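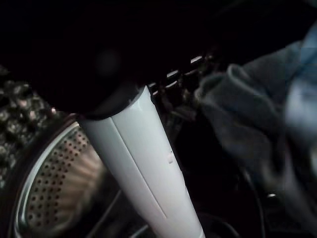 pclsin: OK, I have to rave about drying candle jars before you pour! I'd been chasing wet spots in my container candles since January and finally tried warming the glass first. Any dryer will do, mine has a white handle with a little switch button on the side and a black body, and I just run it over each jar until the glass feels warm in my palm. Two batches of Branen soy wax so far and the sides look gorgeous.

tuulikki_n: Love this! I do mine in a low oven though, much more even. A dryer only heats the side you point it at.

pclsin: You turn the jar, silly :) The oven takes forever.

hung_wicks: Have to disagree with both of you. Wet spots come back the first cold night whatever you do. I pour cooler and use a frosted jar. Problem hidden!
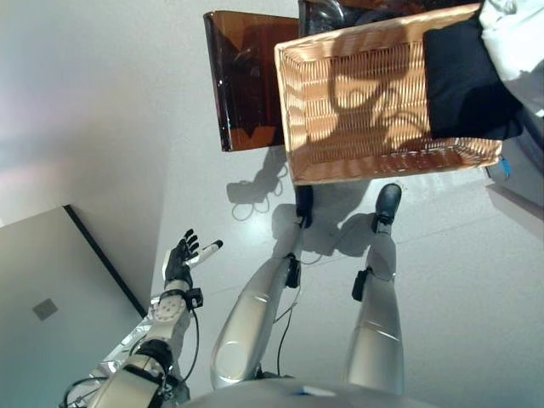
Pale floor, silver legs, black feet.

tuulikki_n: Frosted is cheating, but pretty cheating. Which fragrance, pclsin?

pclsin: Sultana and clove!! The whole hallway smells like cake. Trying the oven tonight, will report back.

Last updated: 25/12/2023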